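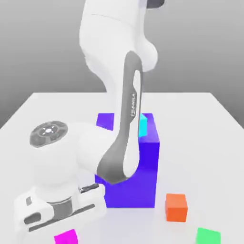 Most advice on packing a school or work lunch assumes you have twenty free minutes and a drawer full of matching containers. I have neither, and I've grown suspicious of anyone who says a bento box changed their life. What does help is a clear surface. Mine never looks like that broad, pale table with so much bare white on it, but I can manage a cleared patch beside the sink, and the job goes faster there.

Freezing sandwiches. Works for cheese, roast meat and peanut butter. Doesn't work for egg, tomato or cucumber, whatever the magazines say. Mayonnaise splits. I lost a whole Thursday batch that way.

Ice packs. The shop in Dornwood sells a slim one that claims to stay cold for 12 hours. Maybe in July. In August I'd rather freeze a water bottle, fill it 80 per cent full so it doesn't bulge, and wrap it in a tea towel.

Insulated jars. Fill with boiling water, wait a few minutes, tip it out, then add the hot soup. I doubted this one and still do it — the Haworth jar I've had for years keeps soup properly hot until midday. The 700 mL size is too big for most kids.

Lemon juice on cut apple. Fine, if you like lemony apple. Salted water, rinsed off, browns less and tastes of apple. Or send the apple whole.

Silicone cups for dividing things up. They get lost. A square of baking paper costs next to nothing and goes in the bin.

Cutting sandwiches into shapes. No. You'll be eating the crusts yourself over the bench.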